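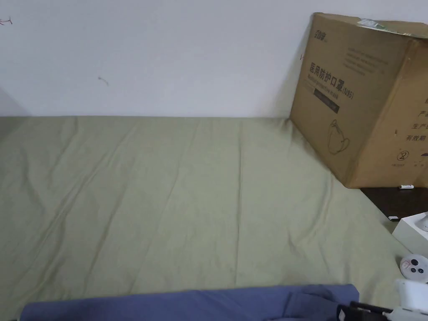 Figure 11.1 A bed with a plain green sheet against the wall, and a box of medical protective masks at the far corner

Chapter 11
Bed Linen and Small Cloths

Text last revised 11/8/20

In this chapter you will learn
how to look over a bed before you touch it
the names of the parts of a sheet and what they are for
how to hold, shake and fold a small cloth
how linen is sorted, washed, dried and put away
what to write in the linen book

Key words
selvedge, hem, grain, mitre, crease, par stock, soiled linen, linen book

11.1 Why linen has a chapter to itself

A guest or resident spends more hours in contact with the bed than with anything else in the room. The carpet may be old and the curtains plain, and few people will complain. A creased or marked sheet is noticed at once. Linen is also one of the larger costs in any house that takes people in overnight. Sheets wear thin, cloths go missing and pillowcases pick up stains that will not come out. Most of this loss comes from poor handling between the bed and the cupboard, and much of it can be avoided by methods that take no longer than the wrong ones.

Chapter 10 dealt with floors and hard surfaces. We now move to anything in the room that is soft and can be folded. Curtains and loose covers are left until Chapter 12, as they are cleaned on a different timetable and often sent out.

The examples come from two houses that appear throughout this book. Orellana is a small guest house where the same person may strip the bed, run the wash and iron the pillowcases. Grosalo is a residential home with 38 beds and its own laundry room. You will see that the work is much the same in both, but that Grosalo has to write more of it down.

11.2 Looking at the bed

Stand at the foot of the bed before you begin and look along the surface towards the head. Then look from one side. You are checking for three things: whether the bottom sheet is straight, whether it is flat, and whether anything has been left on it.

A sheet that is straight has its hem level with the edge of the mattress. If the hem runs off at an angle, the sheet was laid crooked and no amount of smoothing will put it right. Lift it and start again.

Flatness is a matter of where the creases run. Look again at Figure 11.1. The wrinkles are long and shallow, and most of them slant across the sheet from one side to the other. Creases of this kind can usually be dealt with by hand. Draw the cloth gently outwards from the middle, working towards the edges, and tuck as you go. Sharp square creases are different. They come from folding, and they need an iron or a slightly damp hand and some time.

The side against the wall is the hardest part of any bed. Cloth gets pushed up into ridges there, and it is tempting to leave it. Pull the bed out far enough to stand behind it if the frame is on castors. If it is not, kneel on the near side and tuck with a flat hand, palm down. Never drag a heavy bed on your own (see Chapter 3, Lifting and Moving).

Clear the bed before you work on it. Boxes, bags and books should go on a table or a chair. Cardboard leaves dust and small fibres on a sheet, and the bottom of a carton may have stood on a delivery floor. Stores such as masks and gloves belong in the supply cupboard with their boxes closed. If the things on the bed belong to the guest, move them as little as you can and put them where they will be seen.

11.3 The parts of a sheet

A flat sheet has two selvedges, which are the long finished edges made on the loom, and two hems, which are sewn. On many sheets the top hem is deeper than the bottom one. Lay the deep hem at the head of the bed.

The threads that run the length of the sheet are the warp and those that run across it are the weft. Together they give the cloth its grain. A sheet pulled along the grain stays in shape. One that is pulled from corner to corner will stretch and may not go back, and this is how a good square sheet ends up longer on one side after a year of use.

A fitted sheet has elastic at the corners and no loose hem. It is quicker to put on but slower to fold, and the elastic fails long before the cloth does. Orellana uses fitted sheets on its single beds. Grosalo gave them up after its tumble dryers were replaced, and now uses flat sheets with mitred corners on every bed.

11.4 Handling small cloths

Small cloths include pillowcases, tray cloths, face cloths, dusters and the squares used to cover a bedside table. They are easier to handle than sheets, so they are often handled badly. They are screwed up, carried under the arm and dropped in a heap, and then somebody has to iron what could have been folded.

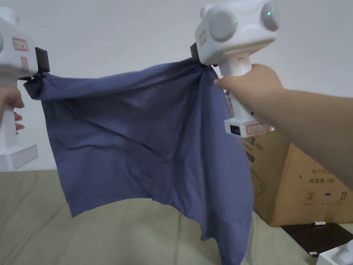 A small cloth should be opened out fully before it is folded, even if it looks flat already. Take hold of one corner, find the next corner along the same edge, and lift. Keep the top edge pulled tight between your two hands and let the rest hang. The blue cloth in Figure 11.2 is held by its two upper corners in this way. Its top edge is taut but the lower part is still uneven, with one bottom corner curling up and the other side hanging further down, and folds slanting across the middle. A cloth that looks like this is not ready to fold. Give it one firm shake downwards, or lay it on the table and draw the bottom edge straight with your fingertips — either will do for thin fabric.

Figure 11.2 A thin cloth held up by two corners

Hold the cloth as close to the tip of each corner as you can. A large handful gathers the fabric into a bunch and leaves a crease where the bunch was. Thick cloths such as towels will forgive this. Thin ones will not.

Once the cloth hangs square, bring the bottom edge up to the top edge, lay it down, and fold the sides to meet. Put the fold towards the front of the shelf. The person who comes after you can then take one cloth without pulling out the rest of the pile.

11.5 From the bed to the wash

Strip the bed one layer at a time. Fold each layer in towards the middle so that the used side is inside, and place it in the bag. Do not shake used linen in the room, and do not put it on the floor. Anything wet or badly marked goes in a separate bag and is washed apart.

Wash by colour and by weight. White cotton sheets can be washed at up to 70 degrees if the label allows it. Coloured sheets, such as the green and blue ones many houses now prefer, should be washed cooler and turned inside out where there is an inside. A spin of 1000 turns a minute is enough for cotton. Thin cloths crease less at a slower spin, and you should take them out of the drum as soon as it stops.

The Udau method, which you will meet in the practical work for this chapter, asks for each item to be pulled to shape by hand before it is dried. The Arari method leaves this until the item is dry. Both are in common use. Learn the one your workplace uses and keep to it.

11.6 The linen book

Each item that leaves the cupboard is entered in the linen book, and so is each item that comes back. The entry gives the room, the kind of item and the condition. At Grosalo a full stock check is made every February, and torn sheets are cut down for pillowcases or dusters at the same time. Section 11.9 has a sample page to copy.

Before you go on

Find a small square cloth at home and fold it three times, holding it first by the very tips of the corners and then by a full handful. Lay the results side by side and write down what you see.

Look at your own bed from the foot and from one side. Make a rough sketch of where the creases run, and mark those you think could be smoothed by hand. Keep the sketch, as you will need it for the exercise in Section 11.7.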